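Section 4. Teaching a Task by Hand

Now for the fun part! By this point your Eltix arm is bolted down, the gripper is calibrated and the stop button has been tested. In this section you will teach the arm to work with a drive caddy, first by moving it yourself and then from the remote handset. Most people get a usable recording on their first afternoon, and it only gets easier after that.

Before you start

Check that the chassis is clamped to the bench and disconnected from power. Clear any loose cables out of the arm's reach. Keep the stop button where your free hand can get to it.

CAUTION: In hand-guiding mode the arm feels almost weightless, but the gripper can still close with force. Keep your fingers away from the finger tips whenever the grip light is on.

4.1 Guiding the arm

1. On the Villca panel, choose Teach, then New Task, and type a name you will recognize later.
2. Hold down the guide button on the wrist. The arm goes soft and follows your hand.
3. Walk the gripper toward the caddy in one smooth motion. Slow is good. Stopping to think is fine too — the software trims out pauses longer than 2 seconds.
4. When the fingers are close to the caddy, release the guide button and let the arm settle.

Note: The recording stores up to 2,000 points. If the counter turns orange, finish the motion and save it as a first part. 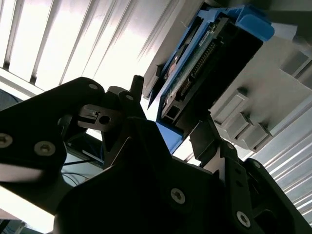

The last bit of the approach is where a good demonstration really pays off, so take your time with it. Switch to the wrist view on the panel and use the handset for the small moves. You will be amazed how steady your hand gets with the speed turned down!

4.2 Finishing with the handset

5. Set the handset speed to 25 percent.
6. Bring the fingers in line with the caddy, correcting the tilt before you move any closer.
7. Squeeze the trigger gently until the grip light comes on.
8. Pull straight back along the line of the slot. If you feel the handset buzz, stop, open the fingers and try again from step 6.
9. Press Save.

CAUTION: Never twist the wrist while the caddy is partway out. You can bend the connector pins.

4.3 How many demonstrations?

Record at least 4, each from a slightly different starting position. Small differences help the Bretance trainer find what matters in the motion. Throw out any run where the gripper bumped the chassis, then go to Section 5 to play back your task at low speed.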